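Home Help Board > Bedrooms & Bedding

White bedding always looks slept in, even right after I make the bed

Posted by Areti Giannakopoulos, Friday, 9:14 pm
Views: 1,067

Okay, hoping somebody here is better at this than me. We switched the spare room over to all white bedding in June and I love it, I really do, but I cannot get it to look smooth. I make the bed, I walk out, I walk back in with a cup of tea and it looks like a dog has been on it. We don't have a dog!

Some background. The bed is up against a white wall and the headboard is one of those gray upholstered ones with the vertical channels, in a light wood frame. It's a Stamatopoulos, if that matters, bought secondhand. The headboard is so neat and stripy that everything next to it looks worse. The mattress cover is the main offender. It goes wavy across the middle and there's a seam running down it that never stays straight no matter how much I tug. Then whatever I put on top just copies the waves.

Things I've tried so far:

- Ironing the cover. Looked great for one evening. I'm not doing that every week.
- Taking it out of the dryer early and putting it on a bit damp. Somewhat better, but then the room smelled like a gym bag.
- Those elastic clip things that go under the corners. Two of them pinged off in the night and one I still haven't found.

The cover is a Gilance, cotton I think, the label has washed off. My sister says to throw it out and buy a stretchy one, and she may be right, but it was $193 for the full set and I'm stubborn.

Second thing, while I'm at it -- does anyone have a good way to keep a padded headboard clean? I've been hanging a cloth over the edge where people lean back, but it slides off, and then it's one more thing on the bed that looks messy. I also stash things behind the headboard on the shelf (boxes mostly) and would like to stop doing that but have nowhere else to put them. One problem at a time I guess.

Thanks in advance!

3 answers

Answer from Abilio Aranda
Marked helpful by 314 readers

I did hotel housekeeping for a good few years and I still make my own bed like I'm about to be inspected, so I have opinions on this.

First, your cover is probably too big for your mattress. Waves across the middle almost always mean there's spare fabric with nowhere to go. Strip the bed and measure the depth of the mattress at the side, then lay the cover on the floor and measure the side pocket. If the pocket is a lot deeper, you've got extra, and no amount of pulling from the top will fix it because it just travels. What you do is pull the extra down and fold it flat under the mattress, working from the middle of each long side out to the corners. Everybody starts with the corners. Start with the middle! Do the side by the wall first while you can still shove the bed out a little, then the open side, then the foot.

The seam is your friend, by the way. Before you tuck anything, line it up with the center of the headboard. With a channeled headboard you have a built-in ruler, so pick the channel in the middle and aim for that. Stand at the foot, hold the cover with both hands either side of the seam and give it one good snap, then lay it down. If you set the seam straight first and tuck second, it mostly behaves. Tuck first and you'll be chasing it all morning.

Second, drying. You were on the right track with taking it out early, you just went too early. I leave ours in until it's dry to the touch except at the hems, then shake it hard and put it on while it's still warm. Leave the top layers off for half an hour with the window open. No gym bag smell. And don't stuff the dryer. One set per load, and no towels in with it, they twist everything into a rope.

Third, and this is the cheating part, a spray bottle. Plain water, fine mist, then sweep the wrinkles outward with the flat of your hand. I keep one in the closet. You can buy the fancy wrinkle sprays (my wife likes one called Fukia, it smells like pears) but water does most of it.

For the headboard, I'd vacuum down the channels with the brush attachment every couple of weeks and blot any marks with a barely damp white cloth. Not a colored one, I learned that the hard way on a cream one. If you want to keep a throw over the edge, use something with a bit of weight and grip to it and let more of it hang down the back than the front. A wide cotton scarf doesn't work. A piece of brushed flannel does.

Comment from Areti Giannakopoulos:
I measured and you're right, the pocket is way deeper than the mattress!! I have been fighting this thing since June. Doing the middle-first tuck tomorrow.

Answer from quiltbarn_deb

get a quilted topper. i have the Barer one. hides everything, you can't see waves through it. it does run a bit warm in summer

Answer from Pilar in 4B

I gave up on smooth and I'm happier. I have white linen, which wrinkles if you look at it, and I just pull the duvet up and fold the top third back so the mess looks like I meant it. Two big pillows standing up against the headboard, two more in front. People say how nice it looks. If you want it flat then do what Abilio says, but if it's a spare room and guests only come a few times a year, you could save yourself the bother.

Also, for the boxes behind the headboard -- under the bed! If you have the height. I got flat ones with lids and labeled the short end so I can read it without dragging them out. Mine are winter clothes and one that's all cables, which I should go through.

Related questions
Fitted sheet pops off one corner every night
How often do you wash a mattress cover?
Getting sunscreen out of white pillowcases
Duvet clumps at the bottom of the cover
Best way to store spare blankets in a small room

Contact the board | Copyright Home Help Board | Back to top 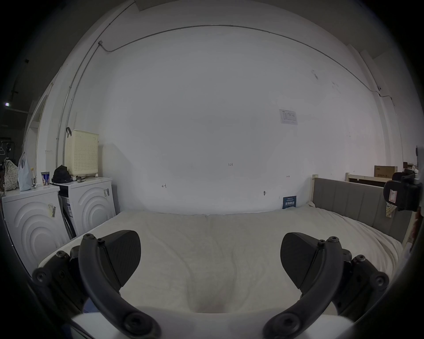 Can I use bleach on a white cotton mattress cover?

Check the care label first, and if it allows bleach, use a small amount, well diluted, and run an extra rinse. If the label is gone or the cover has elastic or a waterproof backing, go with oxygen bleach in warm water, as chlorine bleach can weaken elastic and turn some fabrics yellow.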